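Kornedard
Inicio | Productos | Calidad | Sobre nosotros | Contacto

Sobre nosotros

Kornedard importa y distribuye fruta tropical fresca, pulpa congelada y fruta deshidratada para mayoristas, obradores y hostelería. El surtido permanente comprende carambola, rambután, mangostán, pitahaya, longan y tamarindo en vaina. El durián y la yaca se sirven solo bajo pedido, por el volumen de la pieza y por la necesidad de cámara separada.

Líneas de producto

Plakia es la línea de fruta fresca calibrada. Cada caja lleva variedad, origen, calibre, categoría y código de lote. La carambola se suministra en alvéolo individual, con las aristas protegidas, en dos grados de madurez: verde-amarillo, para ensalada y encurtido, y amarillo pleno, para consumo directo y decoración.

Edeck agrupa las pulpas congeladas sin azúcar añadido, destinadas a heladería y coctelería. Se envasan en bolsa de 2 kg, y en cubo de 10 kg para uso industrial. La ficha técnica de cada referencia indica grados Brix, pH y tamaño de tamiz.

Conservación y transporte

La temperatura de consigna se fija por especie. El rambután y el mangostán sufren daño por frío y no comparten cámara con la pitahaya. La carambola tolera temperaturas más bajas si la humedad relativa es alta; con humedad insuficiente, las aristas pardean antes que el resto de la piel. Los registradores de temperatura viajan dentro del palé y se descargan en el muelle de recepción.

El almacén de Holroyd dispone de 300 huecos de palé. Recibe mercancía desde las cinco de la mañana y expide por la tarde. Los lunes no se preparan pedidos de fruta deshidratada.

Control de calidad

En cada lote se mide firmeza, sólidos solubles y porcentaje de piezas con defecto de piel. Los lotes fuera de especificación se reclasifican para pulpa o se rechazan. El certificado fitosanitario y el boletín de residuos se facilitan al cliente que los solicite con el número de albarán.

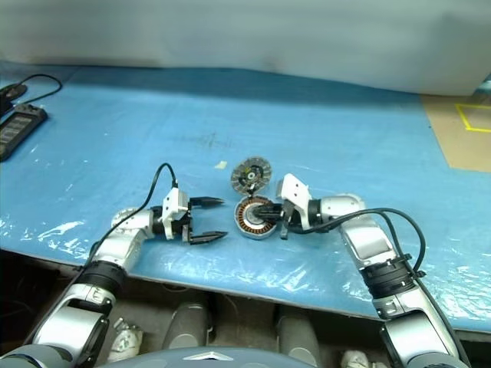

Condiciones para clientes profesionales

El alta requiere datos fiscales, dirección de descarga y horario de muelle. Las reclamaciones por fruta fresca se admiten el mismo día de la entrega, con fotografía de la etiqueta de lote y del defecto. Para pulpas congeladas el plazo figura en la ficha de cada referencia.

La tarifa de Plakia se revisa cada semana. La de Edeck se actualiza en septiembre y se envía por correo a los clientes activos.

Aviso legal | Política de privacidad | Fichas técnicas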